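Screwdriver and Bin: Wrist Views from the Nallport Cell

These views come from our work on the two-arm planner at Nallport. The task is short: one screwdriver, one blue bin, one tabletop. Each arm runs its own perception node, and the planner merges the two pose estimates before it commits to a grasp. Glare on the bin walls and veining in the marble pattern both produce false edges, so the segmentation threshold is set per surface. The current build is tagged Jamach 6.
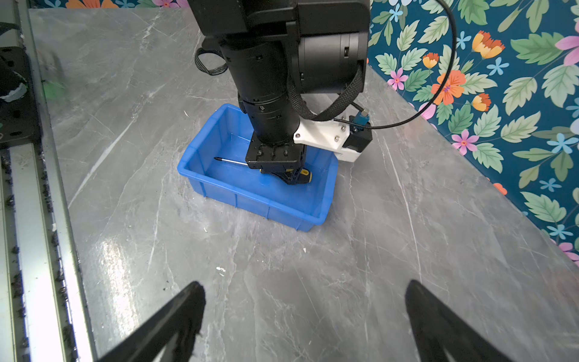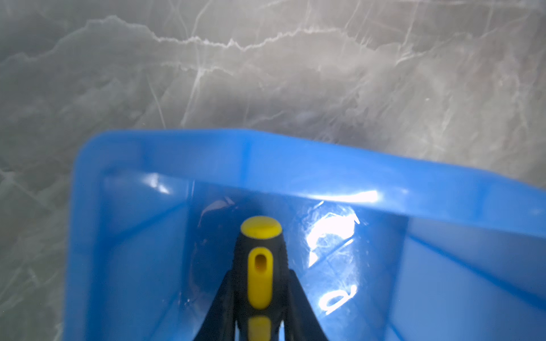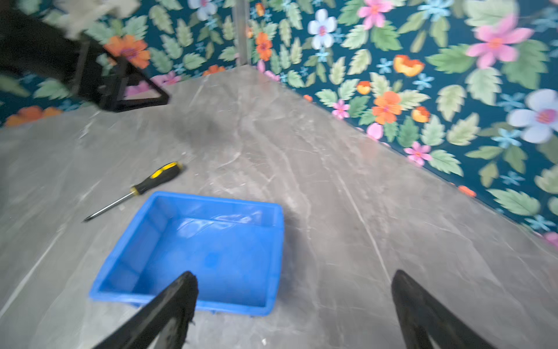
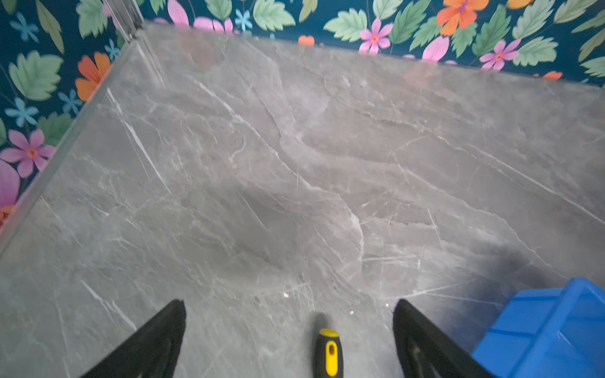
Wrist-camera views of the screwdriver and the blue bin. First and second: screwdriver held in a gripper at the bin. Third: screwdriver lying beside the empty bin.

The pose estimator was trained on 1,905 labeled crops. Handle orientation is solved first and the shaft is ignored until the grasp is confirmed. Replanning is capped at 9 attempts per cycle, after which the arm returns to its home pose and logs a fault.

Planner: Kendra Poirier. Perception: Ju-won Baek. Log viewer and replay tool: Sizwe Khumalo.

Page updated 25 Apr 2024.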